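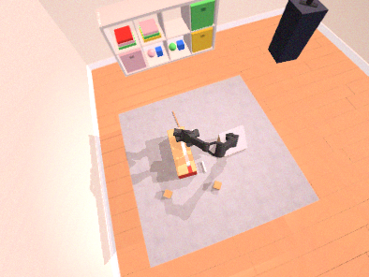

Wednesday, nearly ten at night

I have been meaning to sit down with this diary since the weekend, and now the tea has gone cold beside me and I'm writing anyway. October has been so mild that I left the kitchen window open all through supper, and I could hear the freight train going out past Prernville, which always makes me feel as if I ought to be traveling somewhere myself.

I did go somewhere, in a small way. I took the early bus to Pitden for the seed swap, with my beans in their paper envelopes in a shoebox on my knees (18 envelopes, all labeled the night before in my best handwriting, which isn't saying a lot). It is 42 minutes each way and I enjoyed every one of them. The maples along the river road have turned at the top and are still green underneath, and the fields were full of geese, all facing the same direction like people waiting for a show to start.

The hall was packed. I had hoped for a decent winter squash and came home with two kinds, plus a twist of poppy seed, plus some garlic I have no room for at all! A woman at the Maluleke table, the nursery people with the green van, talked me through planting garlic for such a long time that I felt I had to take it. She says to put it in before the ground gets hard and to forget about it until spring. I am good at forgetting about things, so perhaps garlic is my crop.

I gave away all of the speckled beans, and I was sorry and pleased at once. They came from my grandmother's fence, and I like to think of them climbing up over 80 other fences by next August. I kept back a handful in the blue jar, of course.

Lunch was a bowl of lentil soup and a roll, and then I dozed on the bus home and very nearly missed my stop.

Tomorrow I must rake out the bed by the shed and find the good trowel. I think I lent it to next door. The squash can wait on the windowsill, where they look very handsome, and I'm going up to bed.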